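News from the allotments at Grondcombe

Jul 27, 2021

Well, the beans have finally got going. After that cold, grudging spring I had more or less given up on mine, and then we had ten days of proper warmth and a good soak at the end of it, and on Saturday I picked so many that I had to take my jumper off and tie the sleeves together to get them home. I know a lot of you are in the same position, because there is a carrier bag of runners hanging from the gate most mornings now with a note saying "please". Do take them. They will not keep, and it makes people happy to see the bag gone by teatime.

The thing I really wanted to write about this time is water, though, as it's what everybody has been stopping me on the path to talk about. You will remember that the tap at the top end, by the Mallow hedge, has been running at a dribble since before Easter. It takes so long to fill a can there that you can eat a sandwich while you wait (I have done this, more than once, and very pleasant it was too). The tap at the bottom is fine, but it is a long old walk from plots up by the railway with a full can in each hand, and some of us are not as young as our wheelbarrows.

Mesfin Hadgu and I spent a Sunday afternoon following the pipe back to see where the trouble was. It goes under the main path, as we thought, and then it does something very odd behind the old pigsty and doubles back on itself, for reasons that must have made sense to somebody in 1970-something. We dug down in two places. The pipe was sound in both, but the joint by the pigsty was weeping and had obviously been at it for a good while, judging by the size of the nettles. We wrapped it, which has helped a little, but it wants doing properly with a new length and a new stopcock, and the best price we have been given for that is £1222. We have most of it put by from the plant sale. I'd like to get it done in January when the ground is quiet and no one needs the tap, and before then I will be round with a tin, so please don't hide in your sheds.

In the meantime, rain. I have become a bit of a bore on the subject of water butts, as my family will confirm, but I do think every plot with a shed ought to have one. You need very little roof. Mine is the size of a double bed, and one thunderstorm a fortnight ago filled the butt right up and sent the rest down the path to my neighbour's leeks, who were delighted. If you are fixing one up, stand it on something solid, slabs or old bricks, and get it high enough that your can will go under the tap. I didn't, the first time, and had to bail the thing out with a saucepan for a whole summer. Put a lid on it as well. It keeps the gnats down, and we do have small children and hedgehogs about.
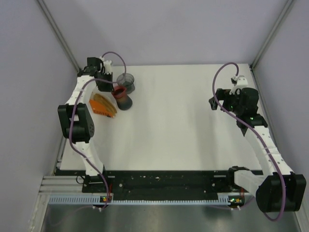

Hagos Tsegaye thinks I am wrong about butts, or at least that I'm starting at the wrong end. His view is that most of us water far too often and far too lightly, and that if we all mulched as thickly as he does we could halve our trips to the tap and never notice the dribble. He gives his squashes one good drench a week, in the evening, right at the root, and then leaves them strictly alone, and he says the daily sprinkle only teaches plants to keep their roots up near the surface where they cook.

I have to admit that his squashes are enormous. I went and had a look under his mulch on Thursday, with permission, and the soil was dark and cool and full of worms, while mine a few yards away had gone like biscuit. He uses grass clippings, let go brown first, on top of a layer of wet cardboard. So I have started doing the same on my courgettes and will let you know how I get on. The butt is staying, mind you – I'm far too fond of it.

There is plenty of cardboard to be had if you want to try this. Worku on the high street puts its flattened boxes out on a Friday and is glad for us to have them. Take the tape off before you lay them down, or you'll be picking it out of the bed for years.

A few other bits and pieces while I have you. The seed order from Nellimard goes in at the end of next month. It is 70p a packet if we order together, and they need at least 15 of us to make it worth their while, so put your name on the sheet in the hut even if you only want a few lettuces. Broad beans for autumn sowing are on the list this time, after several requests.

The bonfire heap is closed until the dry weather breaks. Please don't add to it either, as something is living in there and I would like it to move out in its own time.

Somebody has left a very nice pair of secateurs on the bench by the compost bays, with red handles, well oiled. They're in the hut on the hook behind the door.

And the plot next to the bottom gate is free again from the end of September. It's a good one, a bit heavy, with two gooseberries and a plum that sulks every other year. Have a word with me at the gate if you know someone who would like it. I'm there most evenings after six, generally with a can.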